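Chapter 9
Who Does the Sorting Now?

Let's begin with a kind of work almost all of us have done at home, usually while thinking about something else: taking a jumble of small, soft things and putting each one where it belongs. At Kosten, a mail-order accessories firm in Ralesmont, people were paid to do it all day long, and they were very good at it.
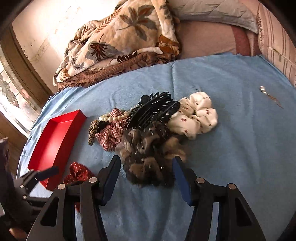
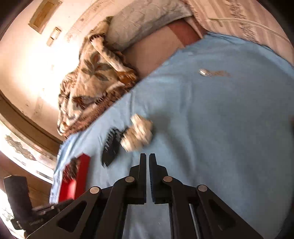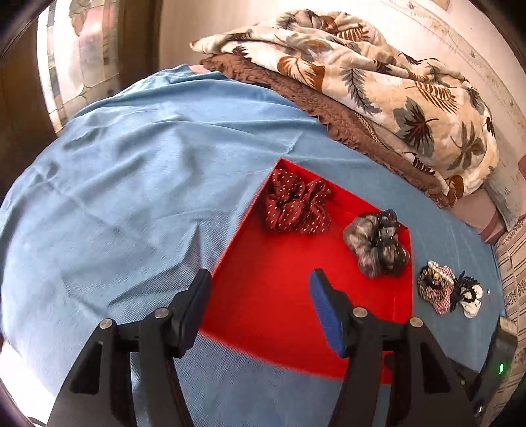
Figure 9.1 Small items and a red container on a light blue cloth, with a two-fingered gripper.

When Kosten brought in automated sorting one February, its 556 employees naturally wondered what would become of their jobs. Some moved to repairs and returns, some learned to look after the new equipment, and a few (we'll meet them again in Chapter 10) found that they rather missed the old tables and the talk that went on across them. As you read, keep asking what a worker's hands know, and who gets paid for knowing it.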